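Why Does a Mandarin Come in Its Own Wrapper?
A fruit bowl explainer for curious kids
Posted 23/12/2023 in the Numinow Kids' Corner

Fruit is one of the best science kits in your whole home, and you can eat it when you're finished!
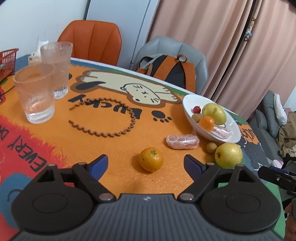
Let's start with the mandarin, because it's winter and they are everywhere right now. A mandarin is a kind of citrus fruit. Oranges, lemons, limes and grapefruit are citrus too, so think of them as one big, juicy, slightly sour family. The mandarin is one of the smaller, sweeter cousins, and its peel is so easy to pull off that you can do it with just your thumbs.

Find the spot on top of your mandarin. That's where the fruit was joined to the tree by its stem. While the mandarin was growing, water and sugar traveled through that stem and into the fruit, a bit like juice going up a straw. If you look very closely where the stem used to be, you may see a ring of tiny pale dots. Those are the ends of the little tubes!

Now for the peel. It has two layers. The orange outside part is called the zest, and it's full of tiny pockets of oil. Bend a piece of peel in half near your nose and squeeze – that wonderful smell is the oil spraying out. (Keep it away from your eyes, because it stings!) The white, stringy part underneath is called the pith. Lots of kids pick it all off, but you can eat it, and it's good for you.

Inside are the segments. Each one has its own thin skin, and inside that skin are hundreds of tiny juice sacs packed together. Pull a segment open gently and you can pick out a single sac with your fingertips. Pop it on your tongue and squash it. One teeny drop of mandarin juice!

So why bother with all that wrapping? The peel keeps the juice in and keeps germs and hungry bugs out. Once it's off, the segments start drying up. Try leaving one peeled segment on a saucer overnight and see what it feels like in the morning.

The longan, or "dragon eye"

The little tan balls on the table are longans. Have you ever tried one? They grow in bunches on trees in warm parts of Asia, and the name means "dragon eye" in Chinese. You'll see why when you open one. The thin shell cracks when you pinch it, and inside is a see-through white fruit with a shiny dark seed in the middle. It really does look like an eye staring back at you!

Longans taste sweet and a little bit like flowers. Don't eat the shell, and never put a whole one in your mouth with the seed still inside. The seed is hard and slippery, so ask a grown-up to take it out for you.

The pear that tells secrets

Pears do something sneaky. Most of them are picked while they're still hard, and then they ripen indoors, from the inside out. A yellow-green pear might be ready today, or it might need more time, and the color doesn't always tell you. There's a trick for finding out. Press very gently with your thumb right beside the stem. If it gives a little, your pear is ready. If it feels like a rock, put it back and check again tomorrow.

Want to hurry it along? Pears give off a gas called ethylene (say it like this: ETH-uh-leen). You can't see it, but it tells fruit to get ripe. Put your pear in a paper bag, fold the top over, and the gas stays close to the fruit. Bananas make lots of ethylene, so adding one speeds things up even more.

What about the sausages?

Those pink sausages in plastic aren't fruit, of course! But look how their wrapper is doing the same kind of job as a mandarin's peel. It holds the moisture in and keeps germs out. A mandarin grows its own wrapper, and people have to make one for a sausage. And just like peel, the plastic comes off before you eat what's inside.

Try it: the float test

Here's an experiment to do at the kitchen table. We love this one, and so do the cats at Pullasmont House (well, they love the splashing part).

You will need:
2 mandarins, as close to the same size as you can find
A big clear bowl or jug
Water
A towel for the spills

Fill the bowl most of the way with water. Peel one mandarin and leave the other alone. Before you do anything else, make a guess. Which one will float? Say it out loud so you can't change your mind!

Now lower them both in. The one with its peel on will usually bob on the top like a boat. The peeled one will usually sink, or at least sit much lower in the water.

Strange, isn't it? You made the mandarin lighter by taking the peel off, and then it went down. The secret is air. A mandarin's peel has lots of tiny air pockets in it, and there is often a gap between the peel and the fruit as well. All that air works like a life jacket. Take the life jacket off, and down goes the mandarin.

If you have a pear handy, wash it and try that too. Then try a grape, a lemon, or half an apple. Draw each fruit on a piece of paper, above a wavy line if it floated and below it if it sank.

Words to remember
Citrus: the fruit family that mandarins, oranges and lemons belong to.
Zest: the colorful outside of the peel.
Pith: the white part under the zest.
Segment: one of the pieces inside a citrus fruit.
Ethylene: an invisible gas that helps fruit ripen.

In January we'll be looking at seeds, so if you eat a lemon or an apple before then, save the seeds and let them dry on a paper towel. You'll need 6 of them!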